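Kavo: suture pad practice notes and pictures

README, last touched in June
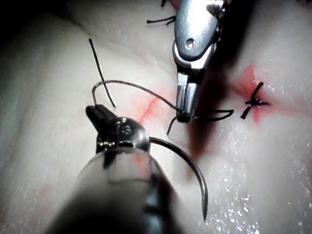
Curved needle in the driver, thread looped up to the second instrument, pale pad underneath.

Hi, and welcome to Kavo! I'm Anitha Nambiar, and this is the folder where I keep my pictures and notes on suturing practice pads. It started as a pile of scribbles on my desk, then Arash Nouri asked for a copy, then Kourosh Sharifi did too, so now it has a README like a grown-up project.

What's inside

Pictures of pads, needles and thread, sorted into 16 folders by practice session. Each folder has a notes.txt with whatever I wrote that evening (some are long, some just say "thread tangled again"). The pictures are close up, so you get plenty of needle and pad and not much else.

What I write down

Which pad, which thread, how the needle was held, and where the loose thread ended up. That last one is my pet subject – I could go on about thread loops all day. If a strand lies across the next entry point, I mark it "crossed" in the notes. Kobina Agbenyega and I disagree on 3 of those, and both our labels are in the file.

Pads

They're smooth practice pads with incisions already in them. The surface isn't perfectly flat, so don't use these pictures to measure stitch spacing! I tried it for 2 evenings and gave up.

Known gaps

Folder 6 has no notes yet. Pad names are spelled however I felt like spelling them. There's no real tissue anywhere in the set, so please don't treat it as clinical material.

Using it

Fine for teaching and for your own practice notes. If you fix a label, send it to me and I'll add it on Friday with the rest.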